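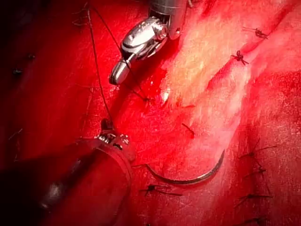 Coldale, August

Suturing project, interim report. Second draft, sections 4 and 5 still to be merged.

What we set out to do: teach a two-armed surgical robot to put in one stitch by itself. Only one. Needle in, needle out, thread through, knot. A person still picks where the stitch goes and can stop the arms at any time. The whole thing runs on the teaching rig at the Narnell building, which we share with the second years, so most of our hours were evening hours.

How we split it. Two of us on the arm controller, two on the labelling. Labelling took far longer than planned. We ended up with 1,102 short clips, each marked with a start, a stop and one of 9 step names (grasp, hand over, pull through and so on). The step names changed halfway and the early clips had to be done again. Should of fixed the list before starting.

Handing over is the hard bit. The needle is curved, so if the second jaw takes it at the wrong angle the next bite goes in too shallow. The planner we wrote over the spring treats the needle as a half circle and works out where the tip must be from wherever it is held. Fine on paper. With thread lying across the jaws it loses the tip and guesses.
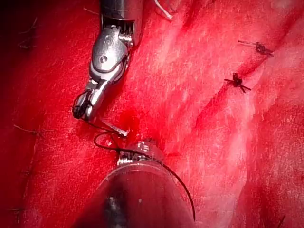
Fig. 2. Both instruments at the seam, suture running between them, two tied knots further up.

Thread is the other problem. Dark thread on red shows up well enough, but old cut ends look just like the live strand to our tracker. Gunawardena method (from the reading list) follows the strand back from the needle — we copied that and it helped, though it is slow and it gives up wherever the strand crosses itself. We tried trimming the tails shorter. Helped a bit. Somebody then has to trim them.

Lighting: turn it down. Glare on a moist surface wipes out the seam completly and the tracker then draws its own seam somewhere else. We now throw away any view where the bright patch covers the target point and wait for the next one. Costs time, saves bad bites.
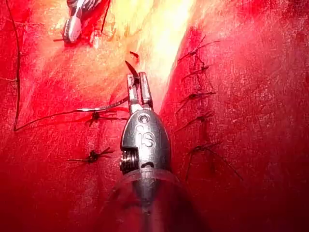
By Anjani Wibisono

My part was the gripper view and the knots, so this section is mine and the mistakes in it too.

The close view is good for the needle and bad for nearly everything else. With the jaws in the middle you get a clear look at how the needle is held, but the housing hides the lower part of the seam. So the stitch spacing has to come from the wide view. I spent too long trying to get both from one camera.

Knots. The knot checker only answers yes or no: is there a tied knot near this point. It goes by the short tails spreading out from a dark centre. Loose bits of thread fool it. A tight knot with long tails also fools it sometimes, it reads the tail as live thread and tells the arm to keep pulling. Put a limit on the pull for that one.

Still to do before the Covent demo: rerun the handover tests with the new planner, write up the pull limit properly, get the step names into the appendix. The spacing chart is on the shared drive, old version, don't use it. New one goes up once I have redone the axis labels.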